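Edelstahltopf wieder blank bekommen – so mache ich das

Von Delphine Brannigan
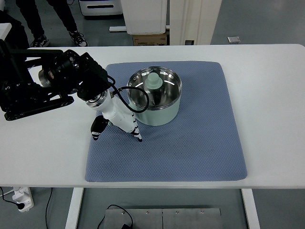
Mintgrün außen, Edelstahl innen, darunter die blaue Matte.

Ich koche viel Milchreis, und wer viel Milchreis kocht, kennt das Problem. Einmal kurz ans Telefon gegangen, schon sitzt am Boden eine braune Schicht, die sich mit dem Schwamm überhaupt nicht beeindrucken lässt. Früher habe ich dann geschrubbt, bis mir die Handgelenke wehtaten (und dem Topf hat man das auch angesehen, lauter feine Kratzer!). Inzwischen läuft das bei mir viel entspannter, und weil im April gleich mehrere von euch danach gefragt haben, schreibe ich es mal ordentlich auf.

Was ihr braucht:
400 ml Wasser
4 Esslöffel Haushaltsessig mit 5 % Säure
etwas Natron
einen weichen Schwamm und zwei Geschirrtücher
eine Unterlage, die ein paar Flecken verträgt

Zur Unterlage noch ein Wort. Meine blaue Matte mit dem feinen Rautenmuster hat inzwischen ein paar dunklere Stellen, und das stört mich überhaupt nicht. Auf dem weißen Tisch würde es mich dagegen wahnsinnig machen. Ein gefaltetes Handtuch tut es genauso, Hauptsache, der Topf rutscht beim Wischen nicht weg.

Erst mal einweichen
Den Topf ganz abkühlen lassen, lose Reste mit einem Holzlöffel rausholen und ausspülen. Dann Wasser und Essig hinein, auf den Herd damit und einmal aufkochen. Bitte Fenster auf, das riecht! Nach 7 Minuten auf kleiner Stufe schalte ich ab und lasse alles stehen, bis es nur noch lauwarm ist. Meistens lösen sich die Ränder da schon von allein.

Jetzt das Natron
Das Essigwasser weggießen und Natron auf den feuchten Boden streuen, so dass er dünn bedeckt ist. Mit dem Schwamm in kleinen Kreisen reiben, ohne großen Druck. Am Rand wische ich immer der Rundung nach. Wenn an einer Stelle noch etwas festsitzt, kommt dort ein bisschen Natronpaste drauf, und ich trinke erst mal einen Kaffee. Stahlwolle bleibt in der Schublade, auch wenn es in den Fingern juckt.

Und außen?
Bei farbigen Töpfen bin ich vorsichtig. Die Außenseite bekommt nur warmes Wasser und einen Tropfen Spülmittel, kein Natron, keinen Essig. Bei einem alten Topf habe ich mir mit Scheuermilch mal eine stumpfe Stelle reingerieben, die ist bis heute da. Fettspritzer unter dem Rand gehen gut mit einem Wattestäbchen weg.

Trocknen und polieren
Gründlich ausspülen und sofort abtrocknen, sonst habt ihr gleich wieder Kalkflecken. Mit dem zweiten Tuch, das wirklich trocken sein muss, poliere ich die Innenwand nach. Am besten unter einer Lampe – sobald sich das Licht klar im Stahl spiegelt, höre ich auf.

Falls ihr danach einen bläulichen oder regenbogenfarbenen Schimmer am Boden habt: Der geht mit einem Spritzer Zitronensaft weg, kurz verreiben und nachspülen. Eingebrannter Zucker ist hartnäckiger, da wiederhole ich das Einweichen am nächsten Tag einfach noch einmal.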